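Folding screen

A folding screen, also called a room divider or privacy screen, is a freestanding piece of furniture made of upright panels joined along their long edges. It stands because it is bent. Opened flat, most models fall over, a point that product listings seldom mention. Screens are sold to hide a view, break up a large room or give a plain background to a table or desk. How well they do any of these depends on the height of the panels, the tightness of the surface and how often people have to walk past.

This article deals mainly with woven-panel screens used indoors, and with the tables they are commonly set behind.

Construction

The usual woven screen has three, four or six panels. Each has a frame, most often of softwood, with a woven sheet fixed inside it or stapled to the back. Hinges run down the seams. Cheap hinges fold one way only, which limits the screen to a single arrangement. Two-way hinges let each panel swing forward or back and cost a little more. They also loosen sooner, according to Kwan-ho Wan, whose handbook for furniture repairers gives them a chapter of their own.

The word "rattan" needs care. Rattan is a climbing palm, and the stem is strong and fairly expensive. Much of what is sold under the name is twisted paper cord, split bamboo, seagrass or plastic strip. "Rattan-style" and "rattan-look" are honest labels in their way, since they promise only an appearance. The material is hard to tell apart at arm's length, and harder still in a photograph. A damp fingertip on a hidden corner will often show paper cord, which darkens and goes soft.

The weave matters more than the name. An open lattice lets light through and shows movement behind it. A close basket weave blocks most of a view but gathers dust in every crossing.

Arrangement

Two arrangements are common. In the zigzag, panels alternate forward and back, and the screen takes up more depth than buyers expect. In the wrap, the outer panels are turned toward the viewer so that the screen partly encloses something, usually a chair, a bed or a table. The wrap looks tidy from the front. From the side it does rather less.
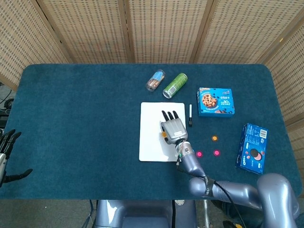 Four-panel woven screen around the far side of a carpeted table, with the ends angled forward.

Manufacturers tend to quote the full flat width, a figure that is of no use to anyone, as the screen can't be used flat. A reader who wants to cover the back of a table should measure the table, then allow for the folds. The Inton four-panel model, for instance, is listed as a wide screen and loses a good part of that width once it is set up in a stable zigzag.

Claims of sound control should be treated with suspicion. The Pronditz catalog for many years described its woven dividers as "quieting." A thin woven sheet with gaps in it does very little to speech. Kwadwo Fiadzo, who tested 11 household screens for a consumer bulletin, found no difference that his listeners could pick out when a woven screen was placed between them and a radio. The only model that did anything useful was padded.

Use with tables

A screen behind a table gives the eye a place to stop. This is the reason it turns up behind game tables, craft tables and displays of small goods, where a busy room would otherwise compete with whatever is on the surface. Beige and tan weaves are the safe choice and by far the most common. Whether they improve a room is a matter of taste, and sellers' talk of "warmth" may be ignored.

Carpeted tables

Some tables used this way are covered in short-pile carpet or a similar fuzzy fabric. Dark teal, green and gray are typical. The covering cuts glare and keeps round things from rolling as far as they would on bare wood. Rounded corners are easier to cover than square ones only if the fabric stretches; otherwise the installer must cut darts or accept wrinkles.

The drawbacks are plain enough. Crumbs work into the pile, so cookies and stick snacks are better kept in their boxes and tubes. Drink cans stand less firmly than on a hard top. Writing on paper laid straight on the fabric is close to hopeless, and a rigid board is needed underneath.

Boards and small pieces
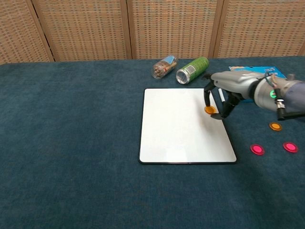
Reading time: 5 minutes

A small dry-erase board is the usual answer. Laid flat, it gives a hard white patch on which a chip or disc shows up clearly, and it can be lifted away with everything on it. Boards with a thin dark frame are easy to find against the fabric. The glossy surface picks up shadows from any hand or arm above it, and a lamp placed to one side moves the shadow without removing it.

Translucent discs in orange or magenta, of the sort sold as game counters, read well on white. On dark carpet the bright ones are still easy to see, but they can be awkward to pick up because the fingertips sink into the pile. Sliding a disc to the edge of a board works better than pinching it in the middle.

Care

Woven panels should be vacuumed with a soft brush on low suction. Wet cleaning is often recommended by sellers of cleaning products and is a poor idea for paper cord. Frames should be checked at the seams each December or so, when heated rooms dry out the wood and screws begin to turn freely. The Dramani repair kit contains longer screws and wooden plugs; toothpicks and glue do the same job.

See also: Room divider; Basket weave; Table covering; Vovik hinge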